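Two-finger or soft gripper for making a bed?

Posted by Amber Kettle, November 21, 2018

Print this page | E-mail this page

Hi all, I've been trying grippers on bedding for a couple of months now and I'm stuck between two of them, so I'd love to hear from people who've done fabric. The arm is a Castari on a wheeled base, camera up on the head. Gripper one is the plain Mernetti two-finger with rubber pads. Gripper two is the Nuttall soft one, three floppy fingers, runs on air.

The job is simple to say: pull the fitted sheet smooth, then take a folded blanket from the foot of the bed and open it out toward the headboard. I did 103 tries with the Mernetti and it's great on the blanket (thick edge, easy to pinch) and pretty hopeless on the sheet. It either skates right over or grabs a bit of mattress along with it. The Nuttall is the other way around! Lovely on the sheet, but it drops the blanket as soon as there's any weight hanging.

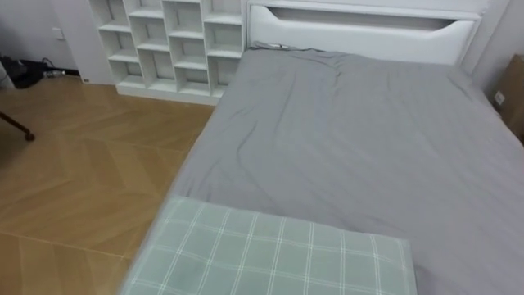
I'm also wondering how much of this is the camera. My sheet is plain gray and a little shiny, and the software has a hard time telling a wrinkle from a flat patch, while the checked blanket gives it lines to follow. Do I swap grippers, swap cameras, or just buy a patterned sheet?

Irfan Hidayat wrote:

Keep the Mernetti and change the pads. The stock ones are too thick at the tip for thin cotton. I cut mine down to a wedge and glued on a strip of that grippy shelf liner, and my sheet grabs went from hit and miss to pretty steady. Come in low, almost flat to the mattress, push forward a little so the fabric bunches up, and then close. Slow down the close too. I run 6 mm per second for the last bit and it feels like forever, but it quit biting the mattress.

On the camera, try a cheap lamp off to one side before you spend anything. Wrinkles throw shadows when the light is low, and plain gray is fine once you have that. I'd leave the head camera where it is and add a small one at the wrist.

Liam Cheetham wrote:

get the patterned sheet lol

Elsie Kershaw wrote:

I went through this in July with the same Nuttall. Check your air pressure! Mine shipped set way low and it dropped everything heavier than a pillowcase. Turning it up helped with a fleece throw, but I never got it to hold a big blanket by one corner. I ended up gathering more cloth before the lift, and that worked okay if you don't mind the creases.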